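Keeping Cell Two Running

Skallier's Bretbridge workshop opens at 6, and for the first hour Austra Tamošiūnaitė has it to herself. She makes tea, switches on the lights over the bench and runs her hand along the cables on both arms before she turns on the power.

"You feel it before you see it," she said. "If the jacket has gone stiff in one place, that's where it's been bending too tight."

Tamošiūnaitė is the technician for what the company calls Cell Two, a pair of small robot arms bolted to the front of a walled worktop. The arms practice household jobs. They move hangers, open drawers, fold cloths and pick up whatever has been left out for them. The people who write the software sit upstairs and mostly talk about grasps and training runs. Downstairs the talk is about screws, cable ties and why the left wrist has started to buzz.

The cell was built in March by Attila Bodnár and Ramiro Gallardo, using aluminum rail left over from an older machine. Bodnár cut the rails and Gallardo did the wiring. Both men say the wiring took longer.

"The arms come in a box with instructions," Gallardo said. "The cable doesn't. You have to decide where it goes, and you'll be wrong the first time."

His first try had the cables tied down tight along every link. It looked tidy and lasted 50 hours. When an elbow folded all the way in, the cable had nowhere to go and pulled on its plug at the wrist. The arm would stop dead with a communication fault, then work perfectly as soon as anyone straightened it to take a look.

The fix was slack. The purple cables now leave the wrist in an open loop, run down beside the white links and swing wide at the bottom before they go in under the mounting strip. Gallardo set the length of each loop by moving the arm by hand to its worst position and holding the cable there with his thumb while Bodnár marked it with tape.

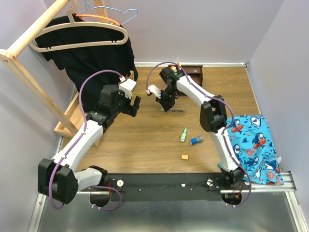 A loose cable brings its own trouble, and Tamošiūnaitė spends part of every morning on it. A loop that hangs too far can snag on a hanger or sweep a bottle off the worktop. She keeps a notebook with a page for each joint, and any loop that has crept gets pulled back and tied again. Old ties are cut off and thrown out. She does not reuse them.

After the cables she checks the grippers. She opens and closes each one with the arm held still and listens. Grit in the fingers makes a faint scrape. Lint from the cloths is worse, she said, as it makes no noise at all and slowly packs in behind the moving parts. She clears it with a dry paintbrush and a pair of tweezers.

Then comes the part that takes patience. Each arm has to know where its joints are, and after a hard knock the numbers can drift. She sends both arms to a rest position and compares the readings with the ones written inside the cover of the notebook. If a joint is out, she loosens nothing until she has run the check again.

"People want to reach for the wrench," she said. "Half the time it was a warm motor, and now you've moved something that was fine."

The biggest repair so far was to the right elbow. The log entry for 29 Aug 2023 reads, in full, "R elbow hot, clicking on way up, stopped." The counter stood at 907 hours. Andor Hajdu, who runs maintenance for all of the Bretbridge cells, took the arm off its base with Bodnár and carried it to the back bench on a folded blanket.

They found a bearing that had worn on one side. Hajdu puts that down to the way the cell is used. The arms spend much of their day stretched out over the worktop, and the elbow holds up everything past it. The replacement came from Barta, a parts dealer the company has used for years, and fitting it took an afternoon. Getting the arm back to its old readings took most of the next day.

Hajdu now swaps elbow bearings on a schedule, before they complain. He had wanted to set the interval at 2000 hours and changed his mind after seeing the old part. It sits on his windowsill next to a gripper finger that somebody shut in a drawer.

Lucinda Ambrose, who manages the workshop, is planning a third cell under the project name Pesero. It will use the same arms and the same layout, with one change that Gallardo asked for. The openings under the mounting strip will be larger, so a plug can go through without being taken off its cable first.

"He asked for that in the first week," Ambrose said. "We told him there wasn't time to recut the metal."

Gallardo has already drawn the new strip. Bodnár has the drawing pinned up over the saw, with one of the hole sizes crossed out and a bigger one written in beside it.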